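Holtbridge Miniatures and Wargames Club
Minutes of the general meeting, 13/02/2022

In the chair: Henrik Wunderlich
Present: 45 members, plus 2 guests who came along to see what we are all about and were made very welcome (and were kind enough to sit through the whole thing).
Apologies were read out and accepted.
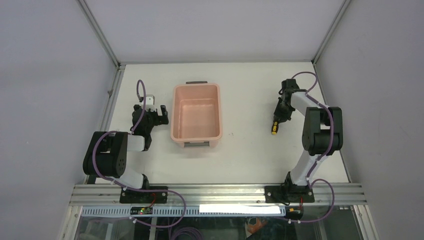
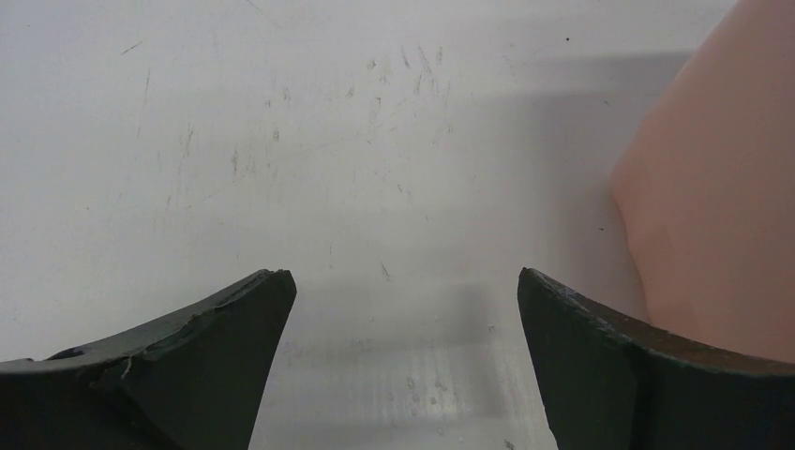 1. Minutes of the last meeting
Agreed as a true record, with one small correction. The Prasteo campaign was put down as a draw when it was a win for the goblin side by a single victory point. The goblin players asked for their pleasure at this to be noted, and it is hereby noted.

2. Money
The balance in the club account stands at £938 after the hall rent was paid. Henrik thanked everyone who has settled their subs and gave a gentle nudge to those who haven't yet. You know who you are, and you can pay by cash on the night or by transfer, whichever is easier. There was a long and very friendly talk about whether we ought to put some of the money towards new scenery. See item 4.

3. The Fagerlund table
For newer members, this is our big snow board, the one with the frozen river and the ruined monastery, and it has had a hard life. Two of the corner sections have warped and no longer sit flush, so anything tall placed near the join tends to topple into the river. Several ways of putting this right were put forward. One was to glue battens underneath, another was to start the corners again from fresh board, and a third was to declare the area an avalanche zone and write some rules for it. The last got the biggest laugh and rather a lot of support. It was agreed to try the battens first, as we have the wood already, and to look again before the summer. Please don't stack boxes on the sections in the meantime.

4. New scenery
A proposal was made to buy the village set we all admired at the last show, priced at £49. Some felt we should build our own, and there was a good deal of happy reminiscing about the cardboard cottages of years gone by, several of which are still in use and still missing their chimneys. In the end it was put to a show of hands and carried comfortably. The set will need painting, so we will hold a paint evening for it. Bring your own brushes, and a mug if you would like tea.

5. Summer campaign
Planning for the July campaign is coming along nicely. It will be called Hornier, after the mountain kingdom on the map, and yes, the chair is well aware of how it looks on a poster. There was much giggling at this point and it took a little while to get back to business. A change of name was offered and turned down by a large majority. Warbands will start small and grow as the campaign goes on, and old figures are as welcome as new ones. It would be lovely to see some of those dusty lead dwarfs back on the table.

Players are asked to have a warband list ready by the end of next month. Lists can be handwritten. If you are not sure about points values, ask one of the regulars, who will be only too glad to talk you through it, possibly at more length than you were hoping for.

6. Bring and buy
We will run this again alongside the campaign's opening day. Last time it became very hard to tell whose goods were whose by the afternoon, so please label every item with your name and the price, including loose bits in bags. Unsold things must go home with you the same day.

7. Any other business
A pair of reading glasses and a very nicely painted ogre have been handed in. Both are in the club cupboard.
A question was asked about opening earlier on club nights. Henrik will speak to the hall about the keys.
Thanks were given to everyone who helped put the tables away last time, and to whoever brought the ginger cake.

Next meeting: the date will go up on the club noticeboard once the hall has confirmed.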